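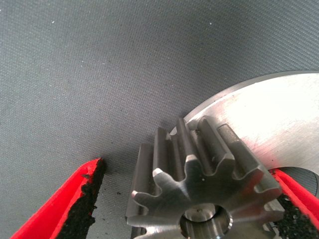

From: Siobhán Dolan
Date: Apr 8, 2025
Subject: Re: Tirnon, the Nadstead issue

Malcolm Catterall wrote:
> Has anyone seen the new Tirnon yet? I let mine lapse after the
> Osham issue and can't decide whether to go back. Is it still
> mostly restaurant listings?

Malcolm, go back! I read it on the train and missed my stop. The listings are down to 2 pages now (they're good ones, too) and the rest is real writing. Kimutai Mfaume has a long piece on the Nadstead bakeries, with a rye loaf recipe I've already made twice, and there's an interview with the couple who run the noodle counter at Chaimongkol.
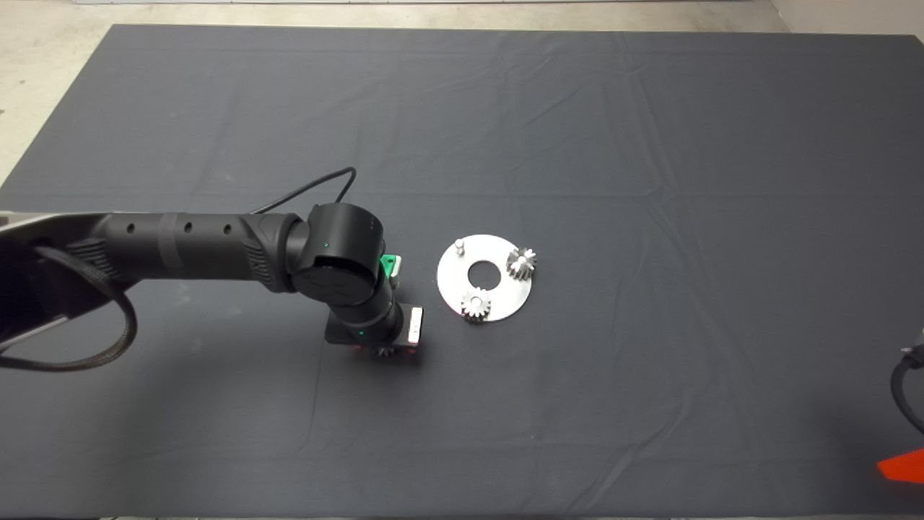

My favorite is on page 73, a walk along the canal with seven places to stop and eat, all of them open on Sundays. I want to try the whole thing before the weather gets hot. Anybody want to come along?

The next issue is due in September. If you can't find this one, Nipon says the shop by the library still had copies on Saturday.

Siobhán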